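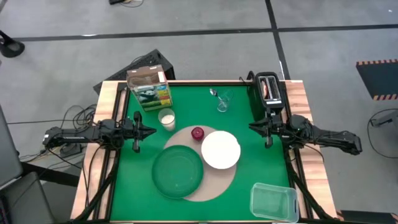 Most of the kitchens Ánh Hà has fitted in Revamstead have one thing in common: the owners wanted more worktop and ended up using less of it. She has worked on small flats there for 12 years, mostly in the terraces behind the old Stesow mill.

Her first question is always where people eat breakfast. In a flat with no dining room the answer is often standing up, by the sink. A table that seats two will fix that, she says, if it goes near the window and stays clear of post and chargers.

Storage comes next. One couple had 4 shelves of crockery and used a handful of pieces. The rest went to a charity shop in August, and the shelves came down -- the room felt wider at once.

A green dish and a pink bowl on a round mat are enough to lay a place.
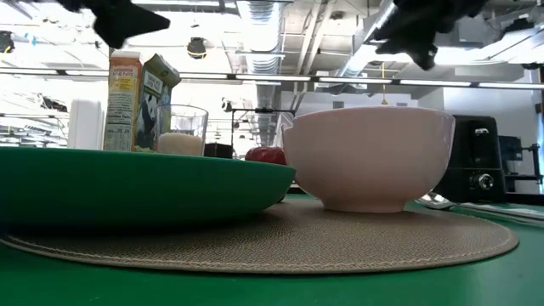 What it costs
Hà's simplest jobs come to about £830, including paint and a second-hand table. A full refit with Andanico cupboards costs far more, and she tries to talk people out of it until they have lived in the flat for a winter.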